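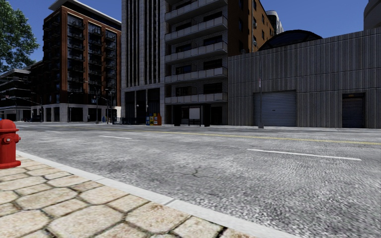
Rollano council changes microchip checks for stray dogs

Dog wardens in Rollano will check every stray against two microchip databases before it leaves the street, under a procedure that takes effect in March. The change replaces the present arrangement, in which a dog is scanned on arrival at the Mestus kennels and the chip number is looked up by office staff on the next working day.

The council's animal services team handled 1,288 stray dogs last year. Of these, 400 were returned to a registered keeper without a kennel stay. The remainder were admitted to Mestus, where the statutory holding period of 7 days applies from the time of seizure. A report to councillors on Thursday said that many of the admitted dogs carried a working chip, but that the number was held by a database the office did not search first.

Under the new procedure, wardens will carry a handheld reader paired with a council phone. The reader passes the 15-digit number to a lookup page, which returns the name of the database holding the record. The warden then requests the keeper's contact details from that database and rings the listed number. If there is no answer, a second call is made before the dog is loaded. The result of each call is entered on the seizure record.

Scanning technique is also covered. Staff are told to begin between the shoulder blades and move the reader slowly in an S-shaped pattern, then to cover both shoulders, the chest and the upper forelegs. Chips can migrate under the skin, and a single pass over the neck will miss some of them. Metal collars and tags should be moved aside during the scan. A dog that gives no reading is scanned again at the kennels with a separate reader, and a third time before rehoming.

Comfort Arthur, the council's animal services manager, said the office lookup had been designed when fewer companies held chip records.

"The number itself tells you very little about where the record is kept," she said. "Staff were working down a list in a fixed order, and if the dog came in on a Friday evening the list was not opened until Monday. The owner could be living three streets away."

Out-of-date records remain the main limit on the system. A chip stores only a number, and the keeper's address and telephone number are held separately by the database company. Where the keeper has moved or changed number without updating the entry, the warden has no direct means of contact. In such cases a notice will be posted to the recorded address and the dog will be admitted as before.

Keepers who collect a dog from the roadside will not be charged for kennelling, but the statutory seizure fee still applies. Dogs that are injured, or that cannot be handled safely, will go straight to a vet or to Mestus and will be scanned there.

The readers are being supplied by Pratier under the council's existing equipment contract. Wardens in the Manalo district used the same model during a trial over the winter. The report noted one fault – the phone connection dropped when the reader battery ran low – and spare batteries have been added to the van kit.

Residents can check which database holds their dog's record by entering the chip number on any compliant database's search page. The number appears on the implant certificate, and most vets will read a chip on request. Changes of address should be made with the database company and not with the council, which has no access to amend the entries.

The procedure will be reviewed after its first year. Cats are not included.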